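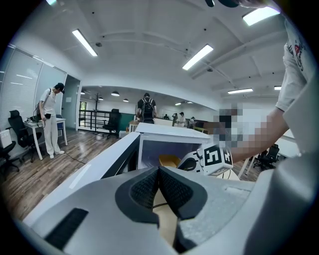
Stodwood Junior Hurling – Progress Report to the Sutherland Fund

Spring term and early summer

Dear friends at the fund,

First of all, thank you for your patience with the timing of this one. We had meant to get it to you in May, but the season got going earlier than we planned for and the evenings filled up very quickly, as they do. The short version is that the club is in good health, the children are turning up in numbers we didn't expect, and most of what you gave us has gone where we said it would. The longer version follows, and I hope you'll forgive me for enjoying the telling of it.

Where we were in February

When we last wrote, we had one age group training regularly (the under-12s) and a second that met when the weather and the parents' work schedules allowed. We were borrowing the far end of the soccer field at Gimetthorpe, which slopes toward the creek, and anyone who has tried to teach a nine-year-old to strike a ball off the ground on a slope will know how that goes. Half of every session was spent fetching. Our helmets were a mixed bag, several of them too big for the heads that were inside them, and we had a waiting list that we didn't like having.

Training and numbers

We now have 40 children registered across the under-10s and under-12s, and both groups train every week. The under-10s go first, at 5:30, and the older ones start at 6:45, with a short overlap when everybody is on the grass together. That overlap began as a scheduling accident and we've kept it, mainly for the pleasure of seeing the bigger kids show the smaller ones how to hold the stick. The waiting list is gone for the under-12s. There are still a few names on it for the under-10s, and we would like to take them in September if we can find one more coach.

A good many of our new players had never seen a hurling match before their first session. They come from baseball, from lacrosse, from field hockey, and a couple of them from no sport at all. The baseball kids hit the ball a mile and hate running while they do it. The lacrosse kids are lovely to watch in the air and need a lot of work on the ground. We've changed the first month of sessions to suit them, with much more ground striking and far less talk, and I think it's been the best decision we made all year.

Matches

We had promised you a summer blitz and we played it, with 9 teams on the day counting the visitors. It was a long, hot, noisy affair and our under-12s came out of their group with two wins and a draw before going out by a single point in the semifinal. The goal that beat them was a beauty, I have to say, a low shot from a long way out through a crowd of legs. There were some tears and then there was ice cream, and by the time the final was being played they were all up on the bank cheering for the team that had knocked them out.

The under-10s played small-sided games with no scores kept, at least not by the adults. The children kept them perfectly well.

We also sent a mixed group to two away days. The second of these was nearly rained off, and we played shortened halves on a very heavy field. I would mention the minibus here – it made all the difference. Last year we lost three or four children from every away trip for want of a ride, and this year everyone who wanted to go went.

How the money has been spent

Helmets came to $1135, bought in three sizes so that they can be passed down as the children grow. The minibus for the two away days cost $270 in all, fuel included. The remainder of the equipment line went on sticks, balls and a set of portable goals that we are very pleased with. Receipts for everything are in the folder we sent with this letter.

There is one line we have not touched, and that is the coaching course. The dates clashed with the blitz, and it seemed wrong to send people away that weekend. We'd like your permission to carry that money over to the fall, when the same course runs again and two of our parents are keen to take it.

What hasn't gone so well

The field is still the field. We have asked for time on the flat ground nearer the road and been told that it's promised to others until October, so we go on working around the slope. We've moved the striking drills so that the ball runs toward the fence and stops there, which helps.

Attendance also dropped for a few weeks in June when school let out. We had thought that families would have more free time then, and the opposite was the case, with camps and vacations and grandparents to visit. Next year we'll plan a lighter program for those weeks and save the bigger sessions for July.

Looking ahead

From September we hope to start a beginners' hour for girls, after several families asked for one. We'd also like to try an indoor session through the winter, with soft balls and short sticks, if the school gym can be had at a fair price. I'll write again once we have an answer on the gym. In the meantime you would be very welcome at any session, and 6:30 is a good time to come if you'd like to catch both groups.

With warm thanks from all of us,

Stodwood Junior Hurling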